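Prellura: a data card for reheating bread and pastry in small ovens

Version 2

What's in it

Prellura is a collection of notes on warming up baked things in the kind of little countertop oven that lives next to the kettle. Croissants mostly, because that's where the whole thing began, but also rolls, crumpets, cheese twists, slices of yesterday's loaf and one very stubborn category we call "filled, other" (more on that further down). There are 221 entries in this version. Each one is a single item, warmed once, by one person, in one oven, with the result written down while it was still on the plate.

It began as a paper list on the side of Margareta Ilie's fridge. She was trying to work out why a croissant from the bakery on Pearce Road came back to life beautifully one morning and turned into a biscuit the next. By September the list had gone over the edge of the page and Everett Mercado typed it up, and then other people wanted to add theirs, and now it has columns!

Files

entries.csv: the main table, one row per item
ovens.csv: one row per oven, joined on oven_id
notes.txt: the longer comments, kept as people wrote them
words.txt: the list of texture words and what we mean by each one

Columns in entries.csv

item: plain name, lower case (croissant, bread roll, pain au chocolat)
age: same day, next day, older, or frozen
oven_id: matches ovens.csv
knob: where the dial was set, copied from the panel. If the markings have worn off or can't be read, use the clock position of the grip, so "one o'clock" is fine
preheat: yes or no
minutes: time on the rack
surface: rack, tray or foil
outside: one word from words.txt
inside: one word from words.txt
again: would you do it the same way next time, yes or no

Of the 221 rows, 198 have every column filled in. The rest are nearly always missing the knob setting. Please leave a blank if you forgot to look. A blank does far less harm than a guess.

About the ovens

Small ovens are wonderful and they are all different. The elements are close to the food, the thermostats have opinions, and two ovens of the same model can disagree by a good margin. That's why ovens.csv exists. It records the rated watts where there's a label (the weakest one we have is 700), how many dials there are, whether the rack slides out when the door comes down, and whether there's a window.

The sliding rack turned out to matter more than we expected. On ovens where the rack is joined to the door, opening up brings the food forward, and people check more often. More checking means more heat lost, so their times run longer. If you're comparing times between ovens, split on rack_slides first.

Texture words

We went round and round on this. Rosalind Thibodeaux wrote the first list and it had some glorious entries ("shattery" survives, I'm delighted to say). The current outside words are soft, leathery, crisp, shattery and scorched. The inside words are cold, doughy, tender, dry and steamy. If you want to write more, and I hope you do, put it in notes.txt with the row number. Mavis Calloway's notes on crumpets are worth reading even if you never open the table.

Known problems

Croissants are heavily over-represented. Bread rolls come a decent second and everything else is thin.

"Filled, other" lumps together almond cream, cheese, jam and a sausage roll. They heat nothing like each other. Please don't average them.

Frozen items were logged in two ways in the first version, some from the freezer and some thawed overnight. We've sorted out the ones we could and marked the others "unclear" in notes.txt.

Nearly all the entries are from breakfast time, in kitchens that hadn't been heated up by other cooking. An oven that has already done a round of toast is another matter, so if yours was warm to start with, put preheat as yes.

Adding your own

Send rows to Cletus Lyons, who merges them on a Wednesday evening. One row or fifty, both welcome. Add your oven to ovens.csv first if it isn't there. Please log the failures too! The scorched rows are some of the most useful ones we've got.

Next time

Version 3 will have a resting_time column. Several of us have noticed that a croissant left alone for a couple of minutes after it comes out is crisper than one eaten straight away, and at the moment there's nowhere to write that down except the notes.

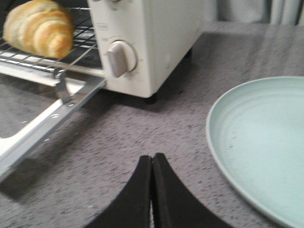 If you've already been keeping track of resting times, send them over with your rows and Cletus will hold on to them until the column is in.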